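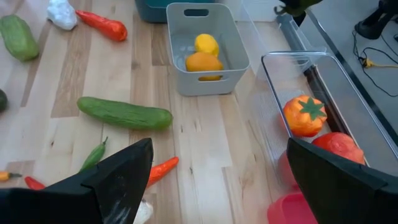
Open day at the Fakbridge lab: notes from the software side

Typing this up on the train home before I forget it all, so excuse the state of it. June open day, out at Fakbridge, doors at 9:30. Our group from Darport went for the software talks mostly. Hardware people had their own tour and I skipped it. Sorry to anyone who wanted motor specs.

Getting there

Bus from the station, get off at the second roundabout, not the first. Sign-in desk, lanyard, decent coffee. Parking looked grim. They'd put the agenda on one sheet of paper and then ignored it from the first talk on, which suited me fine as the perception bit got moved up to the morning.

Perception

Salamatu Amoah ran this one. She looks after the perception stack and was very frank about what's rubbish in it. The job is sorting toy vegetables into bins, colour-coded and clear ones. Sounds like a kid's game. The clear bins are the whole problem. Depth goes straight through the walls or comes back as a smear, so the planner gets told there's nothing there and happily drives a finger through a rim.

Their fix for now: don't trust depth on the bins at all. Fit a box model to the rim edges in the colour image, keep that box in the world state until something contradicts it. She called it "remembering the bin". Wrist view only gets used for the last bit of the approach, because by then the fingers are blocking half of what you care about. They mask the fingers out using joint positions, and when calibration drifts the mask drifts too and you get a phantom black vegetable. Got a good laugh in the room. We have had exactly that bug at Darport, took us weeks.

Also learned chillies are worse than anything round. Thin, curved, shiny, and the segmentation likes to join two of them up where they cross. Eggplant is fine on a pale table. Garlic against pale timber, not so much.

Two arms, one planner

After morning tea we got the planning talk. The planner's called Jindus, written in house, and it treats both arms as one big system instead of letting them take turns. Slower to plan but you don't get the standoff where each arm waits politely for the other one forever. We've all seen that.

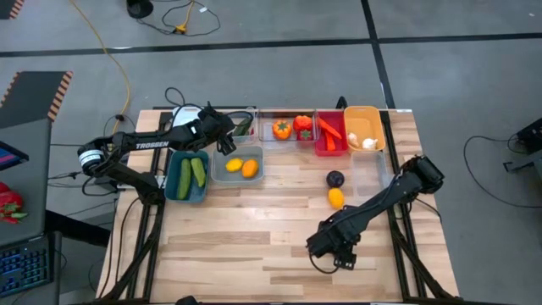
The two-arm bench, with the back row of bins and the Trossen arm on the left.

Numbers I managed to scribble down: control loop runs at 200 Hz, planner gets a budget of 50 ms and if it blows that the arms hold the last safe trajectory and slow down. Somebody asked what happens if it blows the budget again and again. Answer was "it stops and a person walks over". Fair enough.

Bit I liked best was how they handle reach over the back row. Every bin gets a no-go volume a bit taller than the bin itself, and the volume shrinks only for the bin you're dropping into. Simple. I'd have overcomplicated it. The cables aren't modelled, they just keep certain wrist rotations off the table by capping the joint range. Salamatu said cable modelling has been on the to-do list as long as she's been there.

Logging and replay

Ametepe is their logging and replay tool and it's the reason I'd go back. Every run gets stored with all the camera streams, joint states and planner decisions on one clock. They've got almost 3000 runs in it now. You scrub along a timeline and all the views move together, then you can fork a run at any point and feed it to a newer planner to see what it would of done diffrently. 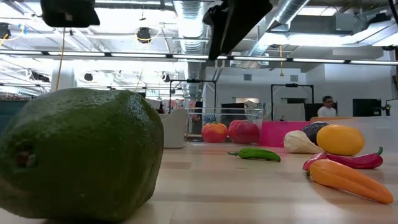

Time sync was where most of the questions went. They stamp at capture, not on arrival, and do a quick check at startup where the arm makes a little nod and each camera has to see it at the same time. If one's out by more than 4 ms the run gets flagged. Flagged runs stay in, just filtered out of training by default. We throw ours away, which now seems daft.

Tagging is all by hand still. Whoever's at the desk types a short note after a run, no fixed vocabulary, so searching "dropped" misses everything filed under "slipped" or "fumbled". They know. Someone from another group offered a tag list and I think it was politely declined.

Odds and ends

Lunch was sandwiches, went fast. Wifi hopeless on visitor login. Q&A ran over and I missed the end for my train, so if anyone has notes on the force control questions pls send them. Slides are meant to be going out to everybody who signed in.

For us: try the rim-edge box thing on our clear tubs first, then the nod test at startup. Ask about getting Ametepe, no licence decided yet when I asked. Bring a jumper next time, aircon was fierce.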